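Publicaciones > Automatización y trabajo > Latitgate > Sección 4

4. Qué cambia en planta: el caso Pinatby

El piloto se hizo en Pinatby, hotel mediano, con el planificador Kumik ya en marcha desde julio. Kumik reparte habitaciones, ordena los turnos y manda los carros autónomos con la ropa blanca. Lo demás sigue a mano. Puertas, cortinas, armarios, barras. Registramos 1,556 tareas, de ellas 387 en armarios – bastante más de lo previsto en el protocolo.

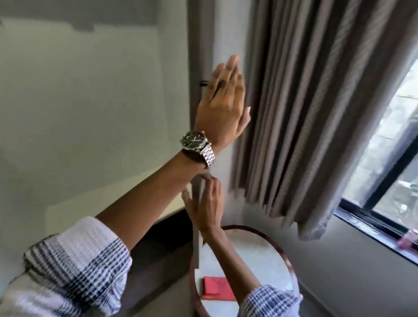
El personal lo dijo enseguida: se camina menos, se estira más el brazo. Antes el ir y venir al almacén servía de pausa. Ahora el carro llega solo y la siguiente habitación ya está en la pantalla. Turnos más densos, mismas horas. En las entrevistas sale mucho la palabra "ritmo", casi siempre como queja.

4.1 Tareas por encima del hombro

Kumik no las distingue. Un armario cuenta como un armario, alto o bajo, con puertas abatibles o sin ellas. Codificamos aparte las posturas con el brazo levantado: casi 315 episodios, revisados por 2 codificadores. Los desacuerdos, en el anexo B.
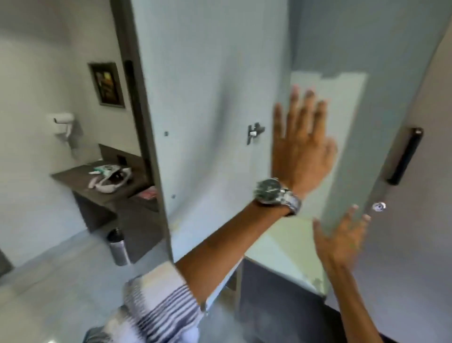

Figura 4. Trabajo manual en un armario abierto, con ambas manos en alto.

El criterio de Mansour (mano por encima del hombro, codo separado) se queda corto en espacios estrechos. Lo ajustamos sobre la marcha, ver tabla 3. Falta validarlo con otra muestra.

4.2 Lo que la pantalla no recoje

Limpiar una barra de colgar no figura como tarea propia. Va dentro de "armario, interior". Para quien la hace sí es distinta: dos manos, cabeza hacia atras, presión sostenida. Varias trabajadoras pidieron que se contara por separado, y que el tiempo asignado lo reflejara.

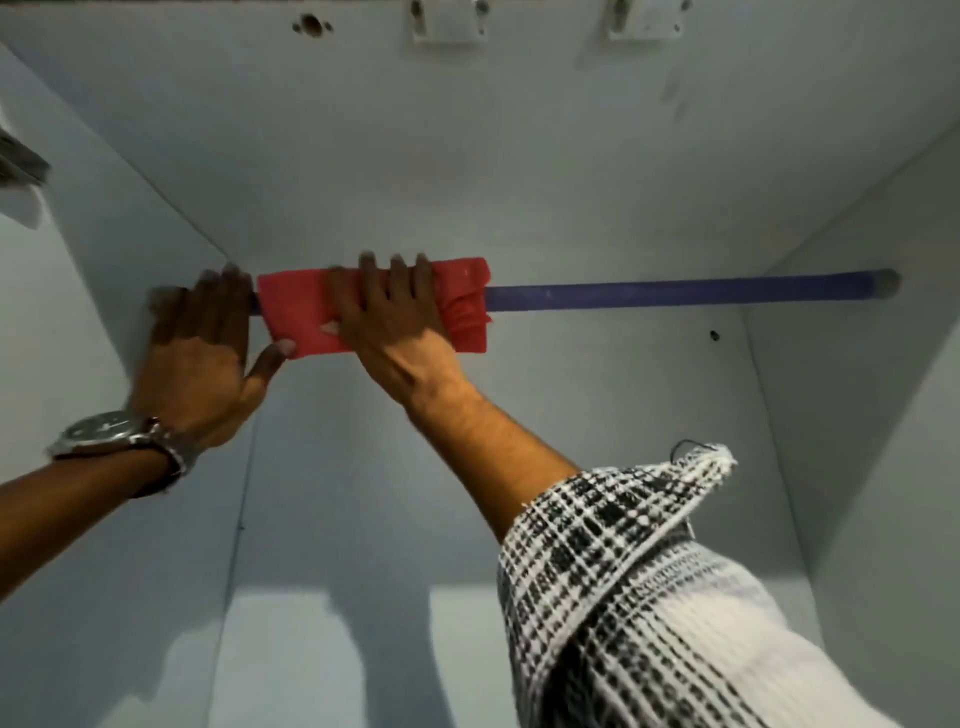
Figura 5. Limpieza de la barra de un armario con un paño rojo.

La dirección aceptó probarlo un mes. Sin datos todavía. Tampoco sabemos si desglosar más tareas alivia la carga o solo añade control – las dos lecturas aparecen en las entrevistas, a veces en la misma persona.

Elementos relacionados
– Latitgate: protocolo de codificación postural, v. 2
– Carros autónomos y pausas informales en hostelería
– Kumik: reparto de turnos y percepción de carga
– Anexo B. Desacuerdos entre codificadores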